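台の上を片づける順番を変えた話

台所の真ん中にある台のことを、前にも少し書いた。流しやコンロとは離れて立っている、いわゆるアイランドの台で、引っ越してきたときは料理をするための場所になるはずだった。粉をこねるとか、野菜を並べておくとか、そういうことを考えていた。半年使ってみて、粉は一度もこねていない。

代わりに何をしているかというと、物を置いている。買い物から帰ってきて袋を置く。郵便を置く。飲みかけの紙コップを置く。掃除に使うつもりで出した布を置く。椅子がないので、座って使うことがない。座らない台は通りすがりに物を置くだけの場所になるらしく、気がつくと端から端まで何かがのっている。

10月に入ってから、この台をどうにかしようと思っていろいろ試した。うまくいったこともあるし、そうでもなかったこともある。同じような台を持っている人がどれくらいいるかわからないが、食卓でも机でも似たようなことは起きると思うので書いておく。

まずクロスのこと。台には白地に黒い細い線で格子が入ったクロスをかけている。角のところがそのまま垂れて、前と横に下がっている。天板をむき出しで使っていた時期もあったが、それだと置いた物の跡が気になって、何かをのせるたびに下に紙を敷いたりしていた。クロスをかけてからはやめた。

格子柄にしたのは店にそれしか残っていなかったからで、無地か、もう少し大きな柄のほうがよかったと最初は思っていた。使ってみると、物をまっすぐ置きたくなる柄だった。線に合わせて箱を置くと、置いただけで少し片づいて見える。逆に、斜めに倒れている物は無地のときより目立つ。片づける気がある日はよくて、ない日は少しうっとうしい。

洗い替えがもう1枚ほしいと思って、Ornholmという店で生地の切り売りを見てきた。似た格子はあったが、線が太かった。太いと方眼紙の上で暮らしているような感じになりそうだったのでやめた。店の人は洗うと線が細く見えるようになると言っていたが、よくわからない。

次に、ごみの受け方。これまでは、台の上のごみを手に持てるだけ持ってごみ箱まで歩いて捨て、戻ってきてまた持っていく、というのを繰り返していた。距離としてはたいしたことがないが、往復しているうちに別のことを始めてしまう。冷蔵庫の前を通れば中を見るし、コンロの前を通れば鍋を動かす。それで台の上の物は半分くらい残ったままになる。

そこで、木の低い踏み台を台のそばに持ってきて、その上に黒い丸い入れ物を置くことにした。踏み台はもともと上の棚の物を取るのに使っていたもので、吊り戸棚が天井の近くまであるため、これがないと上のほうには手が届かない。普段は台のわきに寄せてあるだけだったから、物をのせる分には都合がよかった。
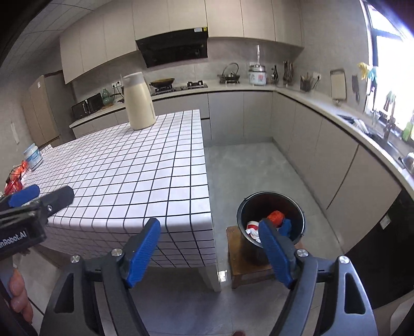 台とコンロの間。踏み台の上が捨てる物の行き先。

入れ物を床に直接置くのと、踏み台の分だけ高くするのとでは、使い勝手がかなり違う。床に置いていたときは、上から落とすと紙くずが縁に当たって外に出ることがあった。拾うためにかがむ。かがむと床の汚れが目に入る。そうなると今度は床を拭き始める。踏み台にのせてからは、腰を曲げずに入れられるようになって、外すことも減った。

袋はかけていない。最初はかけていたが、丸い口に四角い袋をかけると余った部分が縁で遊んで、物を入れるときに引っかかる。紙や空の包みなら、あとで大きいごみ箱に移せば済むので、中身のままで足りている。濡れた物や生ごみは流しのほうで別にする。ここを混ぜると結局あとで分けることになるので、台のそばの入れ物には乾いた物だけ、と決めた。

これを友人のHằng Vươngに話したら、うちでは順番が逆だと言われた。彼女の家では、まず台の上の物を全部いったん下ろして、何もない状態にして、それから戻すものだけを戻すのだそうだ。本で読んだやり方に近いのかと聞いたら、母親がそうしていただけだという。

やってみた。下ろす先がない。床に置くのは気が進まないし、コンロの横には調理に使う物が出ている。結局、椅子を別の部屋から持ってきて、その座面に全部のせることになった。台の上はたしかに何もなくなり、拭くのは楽だったが、今度は椅子の上に山ができて、その山が翌日まで残った。翌日の夜もまだあった。

うちには、全部下ろす方式は合わなかった。下ろす場所を別に持っている家向けだと思う。Hằngさんの家には長いベンチがあるので、そのせいもあるかもしれない。

それで、下ろさずに台の上だけで済ませる順番を考えた。今のところ次のようにしている。

1 捨てる物を入れる
2 布とスポンジを1か所に集める
3 立てておける物を立てる
4 箱と容器を端に寄せる
5 あいたところを拭く

書くと当たり前のことばかりだが、順番を決める前は、拭くところから始めて途中で物をどかし、どかした先をまた拭いていた。同じ場所を何度も拭いている割にきれいにならなかった。

1の捨てる物で、うちの場合に一番多いのは紙コップだ。人が来ると紙コップを出すことがあるし、自分でも洗い物を増やしたくないときに使う。紙コップのよくないところは、軽くてすぐ倒れることと、使ったかどうかがひと目ではわからないことだと思う。水を飲んだだけだと見た目はほとんど変わらない。もう一度使えるかもしれないと思ってとっておくと、あとで誰のものかわからなくなる。

これについては、横になっているコップは捨てる、立っているものは本人に聞く、という決まりにした。乱暴な決め方だが、迷う時間はなくなった。使っている途中のコップを寝かせて置く人はまずいない。一度だけ、自分があとで種を植えようと思って寝かせておいたコップを自分で捨ててしまったことがある。種のほうは袋のまままだある。

ビニール袋は少し迷う。透明の薄い袋は、きれいなら畳んで引き出しに入れている。ただ、畳むのが面倒で、くしゃくしゃのまま台の上に置いておくことが多い。あとで畳もうと思って、畳まない。今は、その場で畳まなかった袋は捨てる物のほうに入れると決めている。もったいない気はする。引き出しの中には畳んだ袋がすでにかなりあるので、足りなくなったことはない。

菓子の袋も困る。中身が残っているのか空なのか、見ただけではわからないことがある。口を折って台の端に置いたまま、空だと思って捨てようとしたら半分残っていた、ということが何度かあった。今は持ってみてから決めている。残っていたら口を留めて、戸棚に入れるか、その場で食べる。たいていは食べる。

それから、小さい紙の箱。中身が入っているうちは立てて置いてあるのに、使い始めると横に倒れて、そのまま台の真ん中あたりに居着く。空になったあともしばらく居着いている。紙の箱は開いて平らにしてから資源のほうに回すので、入れ物にそのまま入れてしまうとあとで拾い出すことになる。とはいえ、開いて平らにするのを片づけの最中にやると手が止まる。それで箱は空でもいったん端に寄せておき、最後にまとめて開くことにした。4の「端に寄せる」に箱が入っているのはそのためだ。

資源の回収は、近所のSkiruraというところが引き取りをしていて、そこに持っていく。紙箱と紙パックは別にするようにと入口に書いてある。紙コップは受け取ってもらえない。内側に加工がしてあるからだと思うが、くわしくは聞いていない。受付は夕方までで、仕事のある日はまず間に合わない。

2の布とスポンジについては、少し長くなる。

うちでは台所で使う布を色で分けている。赤、黄色、青。分けると決めたのは同居しているPerihan Şimşekoğluで、私は長いこと同じ布でどこでも拭いていた。彼女が言うには、コンロを拭いた布で台を拭くと油がのびるだけなので、せめて色で区別してほしいとのことだった。もっともな話だと思ったので従っている。

今の分け方は、赤がコンロのまわり、黄色が台とカウンター、青が冷蔵庫や棚の扉。床は別の雑巾でやる。決めた当初はよく間違えた。特に赤と黄色が怪しかった。色としてはまったく似ていないのに、手に取るときに色を見ていなかった。一番上にあるものを取っていた。

そこで、布を重ねて置くのをやめて、並べて置くようにした。重なっていれば上から取るが、並んでいれば選ぶことになる。畳むかどうかは気にしない。くしゃっと丸めたままでも、横に並んでいれば間違えない。前は使うたびに四つ折りにしていたが、畳んでもどうせすぐ広げて使うわけで、その手間はいらなかった。 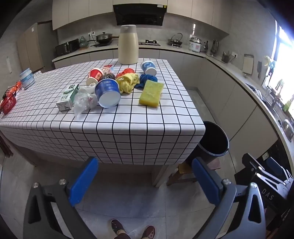 スポンジは布のそばに置く。これも前は流しに置きっぱなしだった。流しのスポンジは食器用で、台を拭くのに使うものとは別にしたいのだが、同じ場所に並んでいるとやはり取り違える。台の掃除に使う分は布と一緒に動かすことにしたら、食器用のスポンジで台をこすることはなくなった。

丸いたわしも出しておくことがある。鍋の底をこするときのもので、台に使うと困る。一度、クロスの上で使いかけて、Perihanに止められた。こびりついた小さな汚れがあって、手近にたわしがあったのでつい手に取った。布にたわしを当てて何をするつもりだったのか、自分でもよくわからない。今は、たわしを出すときは鍋と同じ場所に出すことにしているが、守れていない日もある。

スポンジの換え時についても書いておく。以前はSkomeoのまとめ売りを買っていて、3個入りがなくなるのに合わせて次を買っていた。換える時期は特に決めていなかった。角が丸くなってきたら換える、くらいのつもりだったが、角は毎日少しずつ丸くなるので、いつ換えても早い気がするし、いつ換えても遅い気がする。今は月が変わったら換えている。古いほうは洗面所の掃除に回す。

3の、立てておける物。保温のポットがこれに当たる。クリーム色の背の高いもので、冬の間はずっと台の奥に置いてある。夏はしまおうかと思っていたのだが、しまう場所を考えているうちに秋になった。

ポットは台の上で一番背が高いので、置く場所によって片づけやすさが変わる。手前にあると、その奥に手を伸ばすたびに袖が当たる。真ん中にあると、その周りに小物が集まる。背の高い物の足もとには物を寄せたくなるようで、気がつくと箱やコップがポットを囲んでいる。奥の縁に近いところに置くと、後ろに物を置けなくなるので集まり方が半分で済む。

お湯は朝に沸かして入れておく。二人ともお茶を飲むが、飲む時間が違う。Perihanは朝のうちに飲み終えて出かけ、私は昼を過ぎてから飲む。だいたい600ミリリットルも入れておけば夕方までもつ。以前はやかんでそのつど沸かしていて、コンロの前で待っている間にまた台の上に何か置いていた。ポットにしてからは沸かす回数が減って、置く物も少しは減ったと思う。計ったわけではない。

お茶は、Giápという小さな店のものを買っている。量り売りで200グラムから。袋が薄いので缶に移さないといけないのだが、移す前の袋がまた台の上に何日か置いてある。これも片づける側から見ると困った物で、捨てる物でもなければ、立てておける物でもない。今は買ってきたらコートを脱ぐ前に缶に移すことにしている。コートを脱ぐとやらない。

4の箱と容器は、端に寄せるだけなので特に工夫はない。ただ、端に寄せすぎると落ちる。袋物はとくに、半分くらい縁から出た状態で止まっていることがあって、横を通ったときに引っかけて落とす。寄せるときは縁から格子のます目ひとつ分は内側に、と思っている。ここで初めて格子柄が役に立った。

どちらの端に寄せるかも最初は決めていなかった。コンロに近い側に寄せると、料理のときに邪魔になる。今は反対側にしている。反対側の端は通り道に面しているので、そちらはそちらで体が当たるのだが、料理中に鍋を持って体が当たるよりはいい。

容器については、ふたのあるものとないものが混じっていて、ふたのないものは中に別の小物が入る。輪ゴムとか、袋を留めるための針金とか。入ってしまうと、それはもう小物入れになる。小物入れになった容器は片づけるときにいちいち中身を見ることになるので、なるべくふたをしておきたい。ふたはあるはずなのに見つからないものがいくつかあって、これは別の機会に探す。

5の拭くところは、ここまでやってあれば早い。クロスの上なので、水で濡らした布をかたく絞って、あいているところを押さえるように拭く。ごしごしやるとクロスがずれて、上の物も一緒に動く。ずれたときは、角を合わせ直す。角が天板の角からずれていると、垂れた部分の長さが左右で違ってしまって、長いほうに膝が当たる。

クロスが動かないように裏に滑り止めを敷いたらどうかとHằngさんに言われて、網目のものを買ってきて敷いてみた。たしかに動かなくなった。ただ、網目の凸凹が上に響いて、紙コップがよけいに倒れるようになった。滑り止めは外して、今は食器棚の中に敷いてある。そちらでは調子がいい。

コンロのまわりについても少し。台の向かいがL字のカウンターになっていて、コンロもそちらにある。柄の長い中華鍋はよく使うので、しまわずにコンロにのせたままにしている。前は毎回、下の棚にしまっていた。しまうとほかの鍋を全部出さないと取り出せず、出した鍋がまた台の上にのった。コンロの上に置いておくのが一番じゃまにならない、という結論になった。

オーブントースターは黒いのがカウンターにのっている。扉がガラスなので、パンくずがたまると外から見える。見えるところのくずは掃除するものだと思って買ったが、黒い本体のほうに指の跡がつくのが先に気になって、くずのほうは案外そのままになっている。受け皿を抜いて捨てるだけのことなのに、なぜかこれを片づけの順番に入れ忘れる。6番目に入れるべきかもしれない。

その近くに緑の花瓶がある。陶器の花瓶で、花を入れることはあまりない。Perihanは台の真ん中に置きたいと言い、私は置きたくないと言って、今はカウンターにある。台に置けば、花瓶の分だけ物を置けなくなるから片づくという彼女の理屈もわかる。でもポットのときと同じで、背のある物のまわりには物が集まると思う。そのうち一度試してみることになっている。

床のことも書いておく。台所の床は明るい灰色のタイルで、冬は冷えるためスリッパがいる。夏の間は裸足で歩いていたが、10月になると朝はもう足の裏が冷たい。タイルは拭くのが楽でいい。目地だけは別で、乾いたくずが入ると布では取れない。細い歯ブラシを一本下ろして、気が向いたときにやっている。

この順番にしてからしばらくたつが、台の上が何もない状態になったことは一度もない。ポットと容器と布はいつもある。前はそれが気になっていて、雑誌に載っているような、果物の皿がひとつだけのっている台にしたかった。今はそこまでしなくていいと思っている。夕食を作る前に、まな板一枚分があいていれば足りる。

かかる時間は短くなった。捨てる物を入れるところまでなら、お湯が沸くのを待つ間に終わる。疲れている日はそこでやめる。布を並べるところまでいけば上出来で、拭くのは次の日の朝にすることも多い。朝は7時前に台所に立つので、昨日の続きから始めるだけだと思えば気が楽だ。

ひとつ、まだ決まっていないことがある。黒い入れ物を使わないときにどこへ置くかで、踏み台にのせたままにしておくと、上の棚の物を取りたいときに毎回どかすことになる。先日も、上から鍋を取ろうとして入れ物を床に下ろし、取ったあとで戻すのを忘れて蹴飛ばした。空にしたあとだったので助かった。

踏み台をもうひとつ買えば済む話ではある。ただ、物を片づけるために物を増やすことになるので、もう少し考える。カウンターの側面にフックをつけて取っ手で吊るす案も出ているが、借りている家なので穴はあけられない。貼るタイプのフックは、前に布を掛けていたものが夜中に落ちて二人とも起きたことがあり、Perihanが反対している。

次は冷蔵庫の中のことを書くつもりでいる。背の高い冷蔵庫で、一番上の段に何が入っているか、私はもうだいぶ前から見ていない。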